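Fevus bench arm, reviewed after ten months of sharing a bench with it
Posted 21/12/2020

Rating: 4 out of 5, and I went back and forth on the fourth.

We take retired servers apart. Pallets come in one door, and boards, memory, processors and a sad amount of zip-lock bag go out the other. In February the company bought a Fevus bench arm with the multi-plate gripper and the Juvelell software package, and put it at the station next to mine. The announcement said it would "free the team for higher-value tasks." I have been keeping an eye out for those.

What you get for the money is one arm, one gripper, a camera that sits at the wrist, a power brick the size of a meatloaf, and a manual translated by someone with strong feelings about commas. Setup took two of us most of a week. The quick start guide says an afternoon. The base needs a bench that does not flex, and ours flexed, so add the cost of a new bench.

The good part first. My wrists feel better. Anyone who has done teardown for a few years knows the ache you get from small screws, the one that wakes you up when you roll over on your hand. The arm now takes the bulk of the repetitive fastener work on the boards it knows, and I do the ones it doesn't, along with the inspecting, sorting and apologizing to shipping. I sleep on whichever side I like.

It also does not get bored. By the 400th board of a batch I am thinking about lunch and the arm is still thinking about board 400.

Now the rest. It is slow. On a board it has been taught, I beat it comfortably, and I'm not the fastest person on our floor. The sales pitch is that it makes up the difference by never stopping, and this would be more convincing if it never stopped. Our log shows 119 halts since we started counting them, most of them "target not confirmed," which is Juvelell for "I'd like an adult." So somebody has to stay within earshot, and that somebody now has a job title with the word "supervisor" in it and the same hourly rate. I would have preferred it the other way around.

Teaching it a new board layout is the part I expected to hate and ended up liking. You jog the arm over the socket, line it up using the wrist camera, save the point, and go on to the next one.

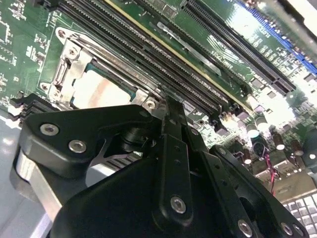 The gripper is solid, all black plates and hex screws, and the hex screws can be reached without taking the whole thing off, so whoever drew it up has done maintenance at some point. It is bulky, though. Close to a socket it hides a good deal of what you are trying to see, and you learn to come in at an angle and trust the saved point. Glare off the board is the other nuisance. We moved one lamp and argued about a second.

Compared with the Henare unit we had on trial, the Fevus is quieter and much easier to teach. The Henare was faster and had a nicer carrying case. We also looked at the Cindness, which wanted a yearly subscription before it would open its fingers.

Spare finger tips are $627 a set. I checked whether that was a typo.

As for what it changed around here: no one was let go, and no one was hired when two people left. Breaks are more staggered than they used to be, because of the earshot rule, and I miss eating with the whole crew. Conversation at the bench is mostly me talking to a status light.

Buy it if your work is steady, your boards come in large matching batches, and your people's hands hurt. Skip it if every pallet is a surprise. And ask for the supervisor raise before the crate arrives — afterward they've already spent it on the bench.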